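Thread on record-keeping in foster care, from a carer's side of the desk. Mostly daily logs, a bit on delegated authority, a bit on moving a child on. England only; Wales and Scotland have their own rules.
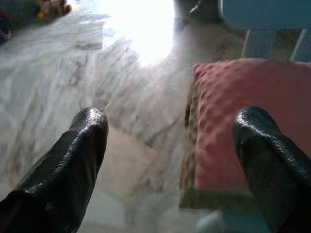
## Daily logs

**1/**
I've fostered for two agencies, Vadico and then Tastel. Both wanted a daily log. Their templates had almost nothing in common, so most of what follows is what survived the change.

**2/**
Write it the same day. My cut-off is 30 minutes after the last child is in bed. If I miss that I write it the next morning and put the time of writing at the top, so anyone reading knows it was done later.

**3/**
Fact first, then opinion, on separate lines, with the opinion marked as mine. "J left half his tea and went upstairs at ten past six" is fact. "I think he was upset about the phone call" is opinion. Both are useful. Mixed together they are hard to rely on.

**4/**
Words the child used go in quotation marks, exactly as said, including swearing. Don't tidy the grammar. If you can't remember the exact words, write "words to the effect of" and leave the quotation marks off.

**5/**
If a child tells you something that might be a disclosure, write down what you said as well. Your questions matter as much as the answers. Then ring your supervising social worker, or the out-of-hours line, that evening. The log is a record and it doesn't count as telling anyone.

**6/**
Initials for other children in the house. One child's log shouldn't hold another child's business. If an incident involved both, it goes in both logs, written twice, each from that child's side. It is tedious and takes longer than you'd like.

**7/**
Good days get an entry as well. My first 3 months of logs read like a police notebook: broken door handle, late home, refused bath. The same child had learned to ride a bike in that time and I hadn't put it down anywhere.

**8/**
The child may ask for this file as an adult. I knew that from training and it made no difference to how I wrote until Primo Gentile, my supervising social worker at Tastel, read one of my entries out loud to me across the kitchen table. I rewrote my whole approach that week.

**9/**
Words I've stopped using: "kicked off", "attention-seeking", "manipulative", "contact" (we say family time now), "placement" when I mean home, "respite" in front of the child. Some of these still appear on the agency's own forms. I use them there if the box needs it.

## Storage and software

**10/**
Vadico had us on paper, in a bound book with numbered pages, collected at supervision. Slow, but it never logged me out. Tastel uses an online system called Memon. It saves as you go, except in the "additional comments" box, where it doesn't.

**11/**
Consequence of the above: I draft long entries on paper and copy them in. The paper draft is then shredded. Check your own agency's policy on drafts. Mine says no copies kept at home once the entry is accepted.

**12/**
Memon times each entry when you press submit. It does not record when the thing happened unless you fill in the separate field, which is blank by default. An auditor picked up 42 of mine with that field empty. All had to be amended, with a note on each.

**13/**
Photos of the children go on the agency's own upload page, on the device they've agreed. I don't put them in family group chats, and I don't put them on here. Same for school names, club names, and which day swimming is.

**14/**
Paper that has to stay in the house (medical consent, the placement plan, contact numbers) lives in a lockable box. Not the filing drawer with the gas bill. I did it the second way for a while and was asked to change it at my annual review, quite rightly.

## Delegated authority

**15/**
Delegated authority is the list of everyday decisions you may make without asking. Haircuts, sleepovers, school trips, piercings, passport forms, swimming lessons. It should be written down for each child. Parental responsibility does not pass to the foster carer.

**16/**
Get the list before the child arrives if it's planned. If it's an emergency, ask for it at the placement planning meeting and don't leave without a date for it. "We'll sort that as we go" has cost a child in my care a place on a residential trip.

**17/**
Haircuts catch people out. A trim is often delegated and a change of style often isn't. For some families hair has religious or cultural weight, and it's their child. Ask about both, and get each answer on its own line.

**18/**
Each decision I take under delegated authority gets one line in the log: what was decided, which part of the list covers it, and what the child thought. It takes under a minute.

## Medication and injuries

**19/**
Separate sheet for medication. Name, dose, time given, who gave it, and whether it was taken or refused. Refusals are recorded and reported, not argued over. Over-the-counter remedies go on the same sheet, including teething gel and throat sweets.

**20/**
Every bump gets written down, however small. Where on the body, which side, the size against a coin, how the child says it happened, whether anyone saw. Use the body map if your agency has one. Vadico did. Tastel has one in Memon but you have to ask for it to be switched on.

**21/**
If the child arrives with a mark already there, record it on the day of arrival and tell the social worker before they drive off, if you've seen it by then. Otherwise phone. This protects the child first and you second.

## When a child moves on

**22/**
Logs stay with the agency or local authority. What goes with the child is the memory box and whatever life story material you've built up. I keep a running list of things for the box inside the wardrobe door, added to as they happen.

**23/**
Label things on the day. A cinema ticket with no date or names on it means very little ten years later. Mine have a luggage tag each: where, when, who came, what was eaten. Children remember what was eaten.

**24/**
I also write a plain handover for the next carer or the family. Two sides at most. Bedtime order, foods refused, what the particular cry means, which toy must not be washed. Risk information goes through the social worker by the proper route, so I leave it out of mine.

**25/**
Proper luggage, always. If the agency can't supply it, buy it and claim. Vinuvo, our local carers' group, keeps a stock of holdalls and will drop one round at short notice. No bin bags, at any age, for any reason.

## Replies and corrections

**26/**
Correction to 14: I've been asked whether the box needs to be fireproof. Mine isn't, and my agency's policy only says lockable. Yours may differ. Read it.

**27/**
Several people asked about allowances and mileage. Different thread. Keep the mileage log apart from the child's log in the meantime, and note the postcode at both ends of each trip.

**28/**
Asked for my headings, so: date and time of writing / health / school or nursery / family time / behaviour and feelings / child's own words / decisions taken / anything reported and to whom / something nice. I've used that order since October and only the last one was my idea.

**29/**
Last edited 3/2/24, to fix post 12, which had the wrong field name in it. The field is called "event time". It's under the second tab.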